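Why Do Necklaces Tie Themselves in Knots?

Put a necklace away in a nice straight line. Come back a week later and it's hugging three other necklaces, a bracelet and somebody's earring! It feels like magic, but it's really science, and once you know how it works you can beat it (most of the time).

Start with a piece of string. A long string can bend almost anywhere, so there are loads of shapes it can make. Only a few of those shapes are straight and neat. Lots and lots of them are messy. So every time the string gets bumped or jiggled, it is far more likely to land in a messy shape than a neat one. All it takes after that is for one loose end to slip through one loop, and you've got the start of a knot.

Beads make things even more interesting. Each bead is a little bump, and bumps catch on other bumps. Bigger beads are usually easier to pull apart, but thin cords can slide into tiny gaps and get stuck there.
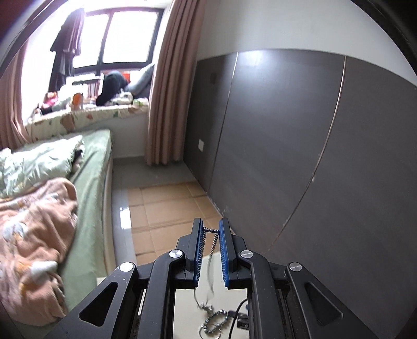
Cathal Scanlon wrote to us after our May page about shoelaces to say that pulling hard always works for him, and would we please tell everybody. Well, Cathal, it works on some bows! On a tangle, pulling squeezes all the loops tight, and the cord grips itself harder and harder. Scientists call that grip friction. You can feel it when you rub your hands together fast.

So what should you do? Go loose! Lay the whole tangle on a table with a light-colored top so the dark beads show up. Wiggle it gently with your fingertips until it spreads out. Now look for a loose end or a big open loop, and follow it slowly back to where it crosses another strand. Lift a beaded part up and let the rest hang for a moment, because sometimes the weight opens a gap for you.

Want to try an experiment? Drop a long string into a jar, put the lid on and shake it 14 times. Tip it out. Any knots? Now do the same with a very short string. Which one knots more often? Try it with stiff string and floppy string too, and write down what you get.

Next time: why zippers get stuck, and how the little teeth hold on to each other.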